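March, afternoon - Dornton charter transcription, second box

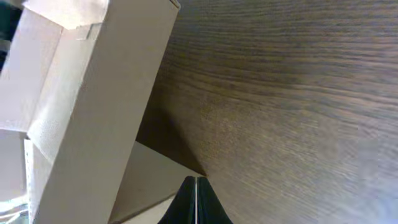 ## Where we are

Finished the second pass on the Dornton cartulary copies. There are 273 entries in the working list now, all with a folio reference. Ten of them still have no date range, mostly grants where the witness list is missing or the copyist stopped after the first name.

The Clumer boundary clause took most of the morning. I had read the third landmark as a ford, but the second letter doesn't match the scribe's other o's. Changed it to a query. The later rental has a "furd" in a similar spot, so it may well be a ford in the end, but I don't want to lean on a source from four centuries after.

## Spelling of names

Still inconsistent. I've been keeping the spelling as written in the transcription column and putting the standard form in the next one. Entries up to 140 were done the old way, with the standard form only. They need going back over. Please don't sort the sheet by name until that's fixed, it splits the same thegn into three people.

Two men called Leofric witness for Drevel. One signs as minister and the other has no title. I had merged them. Unmerged again this afternoon - they both appear in entry 88.

## Hides and rents

The total for the Drevel estate doesn't add up. The charter gives ten hides, the survey gives seven and a half. Checked for a slip in the numeral and the charter is quite clear. Could be that the part across the river was granted out before the survey. Left both figures in with a note.

## Chauhan index

The Chauhan index has almost 2,000 slips for the county, and I've matched the A to G run. Good on places, weaker on women's names. Several widows are filed only under the husband. Adding cross references as I find them.

## To do

- Redo names in entries 1 to 140
- Order a better scan of folio 31, the gutter hides the line ends
- Check the Clumer query against the other copy
- H onward in the index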